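Exportar pouco também custa caro

Por Carmela Carrasco
21/4/23

Quem acompanha o comércio exterior a partir de uma cidade do interior sabe que o discurso oficial gira sempre em torno dos grandes volumes. Fala-se de soja, minério e celulose. Das empresas que mandam 60 caixas de cerâmica por mês para o Chile fala-se muito menos, e a conta delas é outra.

A Tradik, que vende utensílios de mesa para lojas no exterior, fechou o último ano com 70 embarques. Em 19 deles, o custo de despacho, armazenagem e documentação passou do lucro da venda. Fares Daher, sócio da empresa, me mostrou a planilha. Um único lote parado por causa de um código de classificação contestado gerou R$ 3.019 em armazenagem. O código estava certo desde o início.

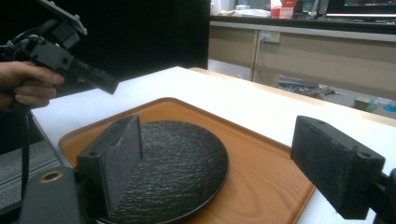

Uma exportadora grande absorve esse valor sem notar. Para a Tradik, foi a margem do mês. O problema está na estrutura das tarifas portuárias, que cobram valores mínimos por processo. Quem embarca pouco paga, por unidade, muito mais do que quem enche um contêiner.

A saída que se costuma sugerir é a consolidação de cargas. Funciona em parte. A Stustier oferece o serviço na região e os preços são razoáveis, mas o embarque depende de completar o espaço – e o comprador estrangeiro nem sempre espera. Candela Vidal, que importa para duas lojas em Montevidéu, já cancelou pedidos por atraso desse tipo.

Defendo uma medida simples: tarifa proporcional ao valor da carga para embarques pequenos, sem piso, e prazo fixo para a resposta a contestações de classificação. Passado o prazo, a armazenagem deixaria de correr por conta do exportador. Há quem diga que isso tiraria receita dos terminais. Tiraria, mas uma parte dessa receita vem hoje de erros que o exportador não cometeu.

A revisão das tarifas volta à pauta em julho. Até lá, as empresas pequenas deveriam enviar seus números, mesmo que a planilha seja feia.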